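Journal nav: Home | Current issue | Past issues | For authors | Search

3. Mixed cutlery and the shared table: household sorting habits in Iditz

Gertraud Plattner and Corina Aebischer
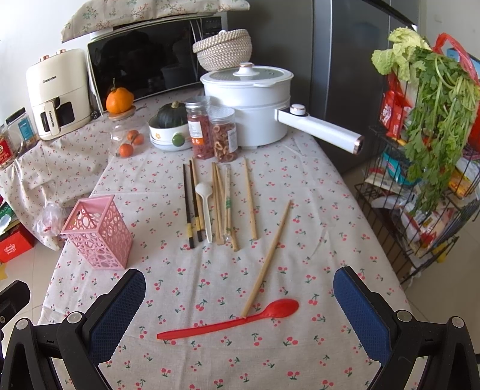 Most work on household objects starts with the cupboard. We started with the drawer, and then with what people do when the drawer is emptied out in front of them. The Iditz households own far more eating tools than they use in a week, and the surplus is not random. Sets get broken up by moves, divorces, lunches taken to work and never brought home. What is left gets mixed with things from takeout bags and from grandparents. Materials end up side by side that no shop would sell together, a red plastic spoon next to a light wooden chopstick (Figure 3), and people we talked to mostly did not see this as a mix at all. It was "the cutlery". Same word for everything.

Figure 3. Utensils on a printed tablecloth. Red plastic spoon and single wooden chopstick in front, row of utensils further back.

3.1 Sample and procedure

Interviews ran in two rounds, 83 households in all, 40 of them in the old quarter and the rest in the Luter blocks across the river. Second round was in February. One visit per household, kitchen table where possible. We asked people to say what each thing was, who used it, and whether they would replace it if lost. Answers written down by hand, coded later by both authors seperately, then compared. Disagreements talked through. No recordings, several people asked us not to.

Coding followed the Wieser scheme with two changes. We dropped the category "decorative" (hardly used, and when used it meant "too good for every day"). We split "inherited" into named and unnamed, meaning whether the speaker could say who the thing came from.

3.2 Singles

The first round left us with a problem we had not planned for, singles. By a single we mean a thing that was made to be one of a pair or a set and is now alone. The interview sheet had no box for it. Corina Aebischer started marking them in the margin and the margin notes became a code in round two. In total 316 items were coded as singles, counting only those the owner named without being asked.

Why keep them? Three answers came up again and again. It still works for something (stirring, testing cake, holding up a plant). The other one may turn up. And a flat "I don't know", often with a laugh, which we coded as its own answer and did not push on. Older speakers gave the first answer most. In the Luter blocks the second was more common, and there it was tied to moving: boxes not yet unpacked, sometimes years after. One woman had kept a lid for a pot that went to her brother along with the car. She had phoned him about it twice.

Singles almost never had a named origin. This surprised us. We expected sentiment to explain the keeping and it mostly doesn't. Named things were kept apart, in a cloth or a different drawer, and came out at holidays. Singles lived in the everyday drawer with the can opener.

3.3 Plastic

Plastic was talked about differently from wood or metal. People apologized for it. They also used it daily, for children, for nonstick pans, for feeding the cat. When asked if they would replace a lost plastic spoon, 70 percent of households said no, yet many of the same households had bought one in the past year. We read this as a gap between what people count as a purchase and what just arrives in the house with the shopping. The Flivden study found something close to this for storage boxes, though there the items were larger and people remembered the price.

Color mattered more than we thought. Speakers picked out bright pieces by color first and use second ("the green one", "the red one"), metal pieces by size, wooden ones by shape or by the dish they went with. A small point but it held across both quarters, and it matters for the interview wording. If the sheet asks for "type" you get silence. Ask "which one do you mean" and people talk.

3.4 Limits

One town. Visits were announced, so some drawers had clearly been tidied before we came, one host told us so herself. People who eat mainly outside the home are thin in the sample. The singles code was only partly applied to round one, from margin notes, and the total for that round is probaly low. We did not weigh or date anything. Comparison with rural households is left for section 5.

Contact the editors | Copyright the authors | Back to top

This site uses cookies to remember your reading settings. Accept | Decline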